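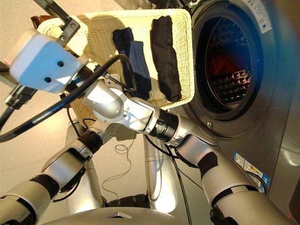 Thread last edited in August by Rodska

Skadencombe Concours weekend – wash bays, trailers and where to sleep

Rodska
OK, starting this early because last year's thread turned into 4 threads and I missed half the answers. We're bringing the wagon down again and I've just read the entrant letter. Looks like the trailer lot has moved to the far side of the river, and you have to unload there and drive the car over the bridge to the show field. Has anybody done that route? It used to be gravel for the last stretch and I really don't want to spend Saturday night picking stones out of the arches.

coupe_anouk
It was still gravel when I walked the dog there in spring. Not deep, but enough to ping. I asked Rochelle Costigan in the entry office and she says they're going to roll it before we get there. Make of that what you like!

Vanhecke_fan
They said the same thing the year before last. Bring tape for the sills and go slow.

EstherM
I drove it in the fastback and had no trouble at all. Not one chip. You people worry too much – it's a car, it has wheels.

Vanhecke_fan
Esther, your fastback is in the preservation class. A chip is patina on yours. On mine it's points.

EstherM
Ha, fair.

Rodska
OK so what about washing? The letter says the wash bays close at 6 and we only get one slot per car. I can't get a wagon done in one slot, not with the roof.

GrietVL
Griet Van Leeuwen here, I'm doing the bay schedule this year so blame me. There are 128 cars entered and four bays, and the town has asked us to keep the water use down. One slot each is what works. You can still do a rinseless wash at your own trailer whenever you like, just no hoses and no buckets tipped on the grass.

Rodska
Thanks Griet, that helps a lot. Rinseless it is for the roof, then I'll save the slot for the wheels and underneath.

coupe_anouk
Does anyone else think rinseless is asking for swirls on dark paint? I know everybody loves it now, but I tried the Kandia stuff on my black coupe and wasn't happy. I'd take ten minutes with a hose over an hour of wiping any day.

Rodska
I've used Kandia for three seasons on dark green and never had a problem. How many towels were you using?

coupe_anouk
Two? Maybe three.

Rodska
Well there you go! I go through a dozen on the wagon. Fold in four, fresh side every panel, and once a towel has touched the lower doors it never goes near the hood again.

Vanhecke_fan
Agree with Rodska on the towels, but I'm with Anouk on black paint. I wouldn't do it after a dusty drive over that bridge. On a car that came out of an enclosed trailer, sure.

coupe_anouk
Thank you!! And mine comes on an open trailer, so hose for me. Griet, can I have an early slot please?

GrietVL
Email me, I can't do it from here or I'll lose track. Same for anyone else who wants to swap.

ElsV_
Different question, sorry to barge in. First time showing (Els Vandenberghe, little red roadster, club class). Do the judges want the top up or down? The letter says "as presented" and I have no idea what that means.

EstherM
Means whatever you like, but pick one and leave it. Don't be fiddling with it when they walk up. If the top's new I'd have it up, they'll want to see it fits. Bring your paperwork in a folder and leave it on the seat.

Vanhecke_fan
I'd say down, and raise it if they ask. Up hides the interior and club class judges spend most of their time in there.

EstherM
And when they ask, you find the left catch is stiff and you're standing there sweating. Up.

ElsV_
The left catch IS stiff. How did you know??

EstherM
They all are on those. A bit of silicone on the pin, the week before.

Rodska
Back to sleeping for a minute – the inn by the bridge wants some 100 dollars a night more than last time, so we're camping in the trailer lot. Are generators OK overnight?

GrietVL
Off by ten please. There are houses right behind the hedge and we'd like to be asked back.

Rodska
No problem. We're parking near the gate if there's room, come and find us for coffee. Els, bring the roadster over and we'll have a look at that catch.

ElsV_
Will do! I'll bring cake.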